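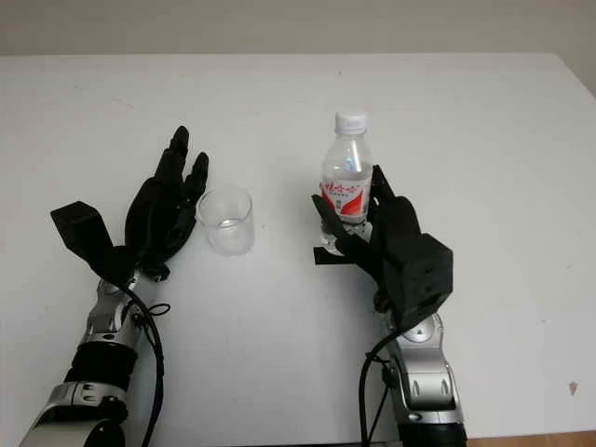
Two-handed tabletop work at the Dreltero laboratory: right hand on the bottle, left hand open beside the glass.

Call for Participants: Remote Operation of a Two-Armed Robot

The Dreltero laboratory invites adults to take part in a paid study on teaching household tasks to robots by remote control. Participants guide both arms and hands of the robot through short tasks with bottles, cups and similar objects. Each completed task is recorded and used as a demonstration.

No previous experience with robots is required. Applicants must be 18 or older, have full use of both hands, and be able to remain seated for 30 minutes at a time. Glasses may be worn.

Each participant attends 6 sessions of 88 minutes, including instruction and breaks. Payment for the full series is $440. Participants may withdraw at any time and will be paid for the sessions they have attended.

Sessions begin in December, in the morning or at 2 p.m. To apply, send a short letter stating your preferred time to Magdolna Bodnár, Study Coordinator. Questions about consent and the use of recordings should be addressed to Amos Pettigrew.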